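Grultano Robotics Club: Questions We Get a Lot

212 shares | 3 comments

Do I need to know how to code?
Nope! Half of us started in August with zero experience. You'll pick it up at the bench, and the arm is a great teacher.

What do you work on?
Bin picking! A few small things go in a gray bin, like a cube or a long blue brick, and we program the arm and its hand to go in after them. It's harder than it sounds and so much fun.

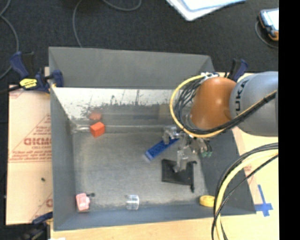 Is there a competition?
Yes, the Clarkham Cup. Each team gets 34 picks, and we're practicing like crazy for it. The clear cube is everybody's least favorite (see-through stuff is tough to spot), but the blocks are a good place for new members to begin. 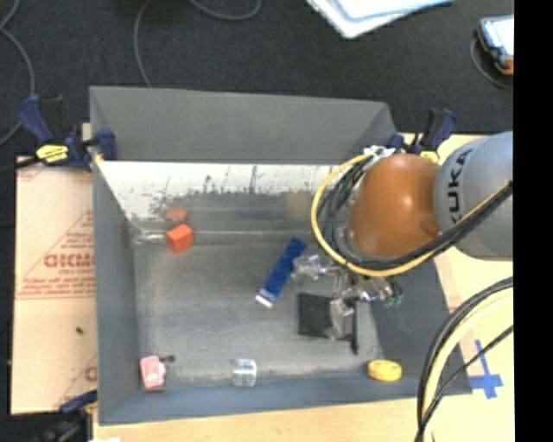 Expect to spend your first few visits moving the arm by hand control, nice and slow, before you run any code of your own.

Comments

boiko_fan: Can eighth graders join?

clillmontmom: My daughter loves this club!!

gripper374: Try the brick first, trust me

Contact us | © Grultano Robotics Club | Back to top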